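Two grippers, one bin, and a very long Labor Day

7 Sep 2020

So I finally got the Sultex and the Windadau on the same arm! Well, one after the other, obviously. I've been promising this comparison for ages and a holiday with an empty building seemed like the time to do it.

Quick recap if you missed the last post: the Windadau is the plain two-finger one, strong and fast and kind of dumb. The Sultex has jointed fingers and wants to be babied. I ran both on the KUKA with the same Hashemi controller board, same speed limits, same bin of junk. I scored 269 picks before my back gave up (bending over to put everything back is the real workout).

Hard stuff first. The Windadau is great on anything with two parallel sides and it never complains. Put a round flat thing down in front of it, though, and it pushes it into the corner and then sulks there.

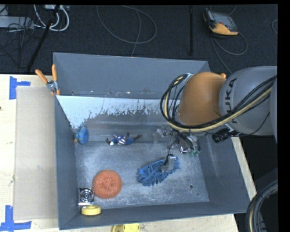

Soft stuff is where I changed my mind. I expected jointed fingers to win by a mile on anything fluffy, and they do hold on better, but they need to press down quite a bit first, and the strands love to get in between the joints. I stopped twice to pull fuzz out with tweezers. On the plus side, small toys lying along the wall are so much easier when a finger can bend a little!

Cables are still my least favorite part of all this. Whatever gripper you buy, leave extra slack at the wrist, then add some more. I learned that one at Jivarstead last year and apparently needed to learn it again.

Price? The Sultex was $4000 and I winced. The Windadau was a lot less. If all you move is boxes, get the Windadau and spend the difference on a decent camera. I'm keeping the Sultex on for now, and next up is trying different fingertips, probably something grippier.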